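Shirt folding cell: the right arm fault and what we changed

Gallery page, Standia workshop. Posted 25th September by Olaia Ortuño.

The Stellis cell folds T-shirts with two arms. During a long set of folding runs the right arm stopped responding while its gripper was closed on a shirt, and the left arm kept going. The shirt tore at the hem and the left wrist was pulled out of calibration. Nobody was hurt. The pictures show the folding work the cell does, first from a wrist and then over the whole table.
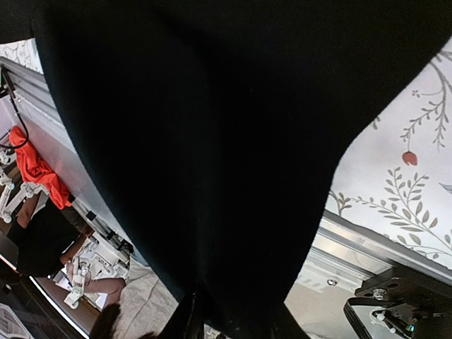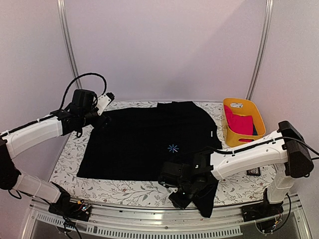
What happened

The run was number 84 of the set. The right arm had picked up a corner and was supposed to carry it toward the middle. Partway through, the shoulder joint reported a current spike and the driver dropped into its protective state. In that state the arm holds position and the gripper stays shut. That is what it is meant to do, and on its own it would have cost us one shirt fold and a restart.

The left arm did not get the message. The two arms are run by separate processes, and the fault flag from one was only read by the other at the start of a new run. So the left arm closed on its own corner and pulled. It pulled for 18 seconds before Octavian Hodoroagă reached the stop button.

The stop button worked. It was also on the wrong side of the bench, behind a stool, and he had to go around to get to it.

What we found

The current spike came from a cable. One of the clips on the upper link had slipped, and the slack had worked its way into the shoulder housing. Each time the arm reached far forward the cable was squeezed a little more. The logs show small spikes at the same joint angle going back 40 runs. We had a warning threshold for this, but it was set too high to catch them.

The torn shirt has been kept, along with the damaged cable. Both are in the drawer marked Hjaltadóttir, under the spare jaws.

What we changed

The fault flag is now shared all the time. If either arm goes into its protective state, the other stops within one control cycle and holds.

The pull force on both grippers is limited in software. A stuck shirt now slips out of the jaws before it tears. We tried this with 15 old shirts and none of them ripped, though two came out badly stretched.

The stop button has moved to the front, and there is a second one by the door. The stool is gone.

Cable clips are checked by hand before the first run of the day - all of them, on both arms. Please sign the sheet when you have done it.

Still open

The left wrist has been recalibrated but drifts slightly after a long session. Octavian is looking at whether the mount is bent. Until he is done, please don't use the left arm for anything heavier than a T-shirt.

The Drelness cell uses the same two-process setup and has not been updated yet. It stays switched off until the new flag code is installed and tested there. If you need cell time before then, write to Olaia and she will find you a slot on Stellis.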